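Mixed-item returns at Czarnecka, notes after the first 400 hours. Thread.
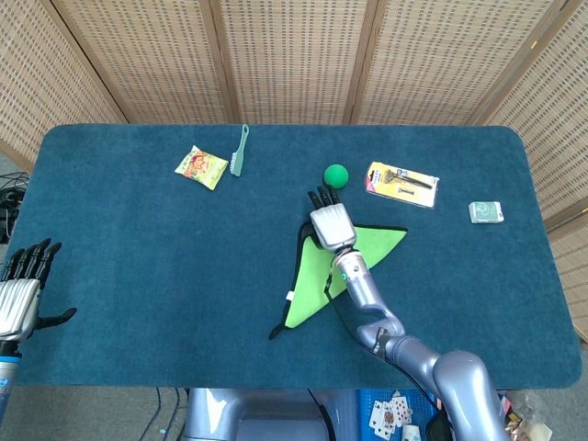

Mixed tray: snack packet, brush, green ball, carded razor, small box, folded cloth.

2/ Two arms, four black fingers per hand. Boxes and carded goods go fine. Cloth is the slow one: 16 seconds median per piece, against 70 items cleared by hand in the time we used to allow for a full tote.

3/ Headcount on the line is unchanged. The job is different. Sorters used to pick. Now they clear faults and decide what counts as resaleable.

4/ Aleksandra Zalewska logged 113 faults in February. Most were soft packaging. Her log is now the retraining list, and fault logging is in her job grade.

5/ Complaint from the floor: less walking, more standing and watching. Rotation went from four hours to two. Wrist strain reports are down, neck reports are up. Screen height is being changed.

Comments

Karlijn Boersma: Is the grade change permanent or trial?

fukby_ops: We see the same with cloth. Tags catch.

Skistik: Who signs off on resaleable?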